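Otham Software
Products / Prydderch / Prydderch Shelf

Prydderch Shelf 4
Placement planning for fridges, cupboards and other tight openings

Prydderch Shelf is a planning module for mobile and bench-mounted arms that put household items away and fetch them again. It takes colour and depth from a head camera, works out where the opening is and what is in the way, and gives your controller a path it can follow. It runs next to your existing control stack and does not replace it.

Version 4 adds a new model for clear containers, a quicker door check and a log viewer that opens in the browser. Licences bought for version 3 carry over.

What it does

Shelf splits the job into three stages, and each can be run alone.

Surface stage. Finds the flat surfaces an item can be lifted from or set down on, such as tables, worktops and compartment floors. Each surface is returned as an outline with a height and a confidence value. Surfaces of the same colour as the wall behind them used to be merged with it. The edge finder has been rewritten and now uses the shadow line between furniture as well as depth.

Item stage. Returns a grasp pose and a keep-upright limit for each item. Clear plastic and glass are handled by a separate model, as depth cameras often read straight through them. The model works from the outline of the container, the cap and the level of the contents where that can be found. If the cap and the body disagree on where the centre line is, the cap wins. You can change this in the settings.

Opening stage. Fits a box to the inside of the compartment, then subtracts racks, ledges, door seals and anything already stored. Racks are kept as thin solid bars. Earlier versions treated them as a full sheet, and tall bottles were turned away from compartments they would have fitted into.

Door check

A fridge may have one compartment open and the other shut. Shelf treats each door as its own part with its own state: open, closed or unknown. A door that is out of view is marked unknown, and the planner leaves room for its full swing until the camera has looked. In version 3 this check ran before every move. It now runs once at the start and again only if the base moves or the arm reports a contact.

Frost and haze on the inside walls give patchy depth. Shelf fills the gaps from the fitted box and marks the filled areas in the log, so you can tell measured wall from assumed wall. Clearance to an assumed wall is set separately. The default is 23 mm.

Keep-upright limits

Every item has a tilt limit in degrees. Capped bottles start at 16, and open cups and bowls start at 4. Limits apply to the whole path, including the lift off the table and the last part of the set-down. If no path meets the limit, Shelf returns a refusal with the name of the part that blocked it. It will not loosen the limit by itself.

Ifor Kneath, who looks after the planner, recommends leaving the capped bottle limit alone until you have run your own bottles. Soft ones change shape in the grip and can sit at a different angle from the one planned.

Tested on

The regression set for this release has 851 recorded placements, gathered at our Plestden workshop and at the Vernisville test kitchen. It includes top and bottom fridge compartments, wall cupboards and open shelving. The recordings are included with the full licence and can be replayed against your own settings. A replay does not need an arm connected.

What you need

A Linux computer with a supported graphics card
One colour and depth camera on the head or mast, calibrated to the arm base
An arm controller that accepts timed joint paths
Joint positions streamed back to the module while the arm is moving

A wrist camera is optional. If you fit one, Shelf uses it for the final approach only.

What it does not do

Shelf does not open or close doors. It expects the door to be open already, or for another part of your system to deal with it. It does not read labels, so two bottles of the same shape count as the same item unless you give them names. It is not a safety system and must not be used as one.

Licences

Bench licence: one computer, one arm, no recordings.
Full licence: one site, any number of arms, recordings and log viewer included.
Teaching licence: same as bench, for schools and colleges, renewed each November.

Prices are on the order form. Upgrades within version 4 are free.

Setting up

Most sites start with one table, one compartment and a single capped bottle. Put the table where the head camera can see its edge and the compartment floor without the base having to turn. Run the surface stage first and look at the outlines in the log viewer. If the table outline runs on into the fridge cabinet, lower the shadow threshold a step at a time until the two separate. Then run the item stage, and leave the opening stage until last.

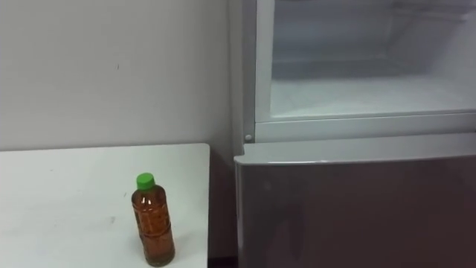
Save the settings file once all three stages agree, and keep a copy with the camera calibration. Moving the camera means doing the surface stage again. The other two can usually be left as they are.

For help with a first installation, write to Berwyn Nicholas at the Plestden office and attach the log from your last run.

Related: Prydderch Reach, Prydderch Log Viewer, Release notes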